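Section 4: Setting up a table-top play corner

The Vellby screen turns one end of an ordinary table into a small play area for toy animals, play food and other light items. It is made of cardboard and folds flat when not in use. Allow 30 minutes the first time.

Before you start

Clear the table and wipe it down. Let it dry fully, as damp will soften the lower edge of the card.

1. Lay the screen flat with the printed Flirkance label facing down.
2. Fold the side panel inward along the scored line. Press the crease with the flat of your hand.
3. Stand the screen up with the long panel at the back. The side panel may go on the left or the right.
4. Angle the side panel slightly towards you. The screen is 69 cm wide and needs at least 13 cm of clear table behind it.
5. Tape the seam if it springs open -- paper tape is best, as it peels off without tearing the card.

Note: Light creases in the back panel do not affect use.

Putting out the toys

6. Choose a few pieces only. A plastic dinosaur and one round piece with a raised pattern are plenty for a young child.
7. Set them on the bare tabletop, well forward of the back panel. Tall pieces may be laid down.

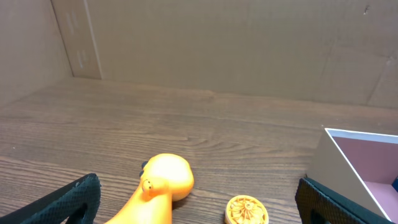 Can the screen be left up overnight?
Leave it up for as long as you like, provided the room is dry and the table is not needed for meals. Keep it away from radiators.

8. When play is finished, put the toys away first, then fold the side panel back and store the screen flat.

Caution: Do not lean heavy toys against the panels. The screen is not fixed to the table and will tip.

Caution: Keep candles, lamps and hot drinks at least 30 cm from the card.

Replacement screens are sold singly through Brullham. For the larger Dunleavy screen, see Section 5 -- the folding order is different.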